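Lotthorpe Shared Workshop
Bench Inspection Checklist: Hand-Held Gripper Build (Tritovura project)
Inspection date: September 12, 2024
Result: Passed with two open items

This checklist applies to member builds that use powered or hand-operated grippers on the shared benches. Each item is marked Pass, Open or Not Applicable. Comments are binding on the builder until the item is closed.

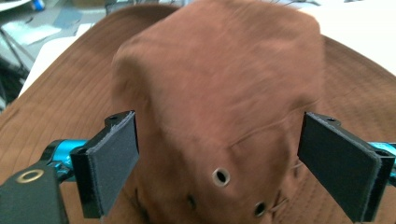
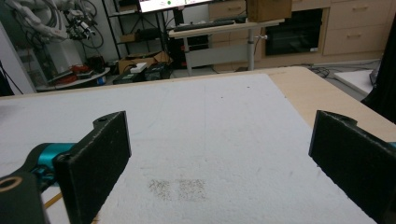
Padded black fingers and teal links, in both views.

Section A. Fingers and linkage

A1. Finger pads bonded along the full edge, no lifting. Pass.
Comment: The pads are picking up dust and specks from the bench. Wipe them with a dry cloth at the end of each session. Solvent is not permitted on the pads.

A2. Fingers close evenly and meet without overlap. Pass.

A3. Link screws tight and marked with paint. Open.
Comment: The screws on one side carry no paint mark. The builder is to mark them and present the tool again. A loose link is the most common fault found on Abugri-pattern grippers in this workshop.

A4. Pinch points identified and known to all users. Pass.
Comment: Long hair and loose sleeves are to be secured before the tool is picked up. This applies to persons assisting as well as to the person holding the tool.

Section B. Items to be gripped

B1. Soft goods free of pins, blades and loose metal parts. Pass.
Comment: Hats with cords or eyelets are acceptable. Cords should be tucked in so that they do not catch in the linkage - a caught cord is to be freed by opening the fingers by hand, never by pulling.

B2. No item to be gripped while worn or held by a person. Pass.

B3. Foam board in sound condition. Pass.
Comment: Foam that sheds heavily is to be replaced. Crumbs are to be swept up and may not be blown off the table with compressed air.

Section C. Table and floor

C1. Table stable and level under a hand load. Pass.

C2. Cables secured and clear of the working area. Open.
Comment: Cables on or near the work table are to be clipped back. The builder proposed tape. Tape was refused at the previous inspection and is refused again. Use the Nirkanent clips from the supply drawer.

C3. Walkway clear of panels, boxes and paper. Pass, with comment.
Comment: Flat panels are to be stored upright against a wall when work stops. Paper left on the floor is a slip hazard and is the responsibility of whoever is using the bench.

Section D. Robot arm

D1. Arm on its own base and kept apart from hand work. Pass.

D2. Stop button tested with the arm moving at low speed. Pass.
Comment: Tested 2 times at the request of the inspector. Both stops were satisfactory.

D3. Arm cables supported and not under tension. Pass, with comment.
Comment: The cable run should be tidied before the gripper is fitted to the arm. Fitting is not approved under this checklist and requires a separate form.

Section E. Records

E1. Build log present and up to date. Pass.
Comment: Entry 197 gives no torque setting. Please complete it.

E2. Risk sheet signed by all users of the tool. Pass.

Items A3 and C2 are to be closed within 18 days. Hand-held work may continue in the meantime at the assigned bench only. The next full inspection of this build is scheduled for November.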